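3.2 Care labels and washing habits

The second part of the survey dealt with how people wash knitwear at home. Questionnaires went out in August to 300 households in Jonska, and 200 came back complete. Each household was asked to name its most worn knitted garment, how often it was washed, and at what setting. Answers were checked against the care label where the garment still had one.

Most respondents washed jumpers and cardigans more often than the label suggested. Wyss and Schnyder found the same pattern in their earlier work on wool blends, though their sample was drawn from laundry customers and leaned towards older buyers. In our returns the age of the respondent made little difference. What mattered more was whether the household owned a drying rack -- those without one tended to wash knitwear with everything else and tumble it. 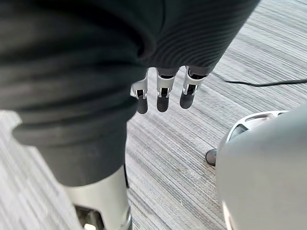
Figure 6. Dark ribbed knit, with folds in the fabric.

Does a ribbed cuff lose its shape sooner when the garment is washed warm? Among the garments in our survey it did, and owners who washed at the warmest setting reported slack cuffs most often.

Cuffs were also the part most often mended. Several respondents had run elastic thread through the rib, and a few had cut the cuff off and hemmed the sleeve. We did not ask how long such repairs lasted.

Labels themselves were a weak source of advice. Many had been cut out in the first weeks of wear, usually for comfort, and others had faded past reading. Where a label was missing, respondents relied on the feel of the cloth or on what a parent had done. The written comments on this point are taken up again in section 3.4, together with the returns from Bachmann.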